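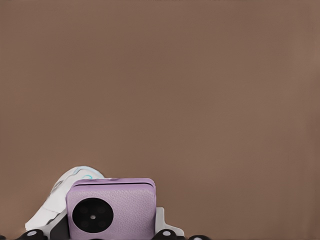 The water at Callden was measured twice a day, at six and at six, and the figure was written in the book with the initials of whoever had read it. Peninah Kioko took over the book in November. The previous reader had left her a pencil, a torch and a sheet of instructions that covered both sides.

The gauge was a painted board bolted to the third pier of the bridge. It was read at the bottom of the ripple. If there was wind, three readings were taken a minute apart and the middle one was kept. The sheet said this twice.

For the first week the figures behaved. The river stood at 89 centimetres and moved a little either side of it. Peninah rang them through to the district office at Zornau, where Bakari Ndung'u repeated each one back to her and put the phone down.

On the eighth evening she read 474.

She read it again. The board was marked to five metres, and the water was at her feet where it had been that morning, brown and slow, well below the lower bolts. She held the torch closer. The bottom of the ripple lay across a black line, and beside the line was the number 474. She wrote it in the book and initialled it. Then she rang Zornau.

"Four hundred and seventy-four," said Bakari.

"Yes."

"Is the road under water?"

"No."

"At 474 the road is under water. So is the ground floor of the mill."

"I can see the mill. There's a light on."

He asked her to take three readings a minute apart. She went back down and took them. All three were the same, and she kept the middle one.

Annelies Visser drove over in the morning with a level, a staff and a flask. She was the surveyor for the lower district and had set the board herself, 18 years before. She ran a line from the benchmark on the church step to the pier, closed it back to the church and got a misclosure of 4 millimetres, well within what the work required. By the level, the water stood at 89. By the board it stood at 474.

"Has it been moved?" Peninah asked.

"The bolts haven't been turned. The paint over them is mine."

Annelies looked through the book while she drank her tea. She went back past Peninah's initials and past those of the reader before her, and stopped at a page near the front. There was a 474 there too, for a single evening, ruled through neatly and replaced with 91. The initials beside the correction were A.V.

"I thought he'd been drinking," she said. "I told him so."

"What happened after it?"

Annelies turned the page over. The next eleven days were blank. Then the entries began again in a different hand, in ink, starting at 203 and falling.

She put the cup back on the flask and asked for the telephone. Bakari answered on the second ring. She gave him her name and grade and then the figure, and waited while he repeated it.

"Is that observed or corrected?" he said.

"Observed."

Peninah had already gone out. She was on the mill steps, knocking, and the sky over the valley was quite clear. The miller came down in his socks. She told him to start with whatever was heaviest — the sacks, then the motor — and went on to the next house.

Last updated: November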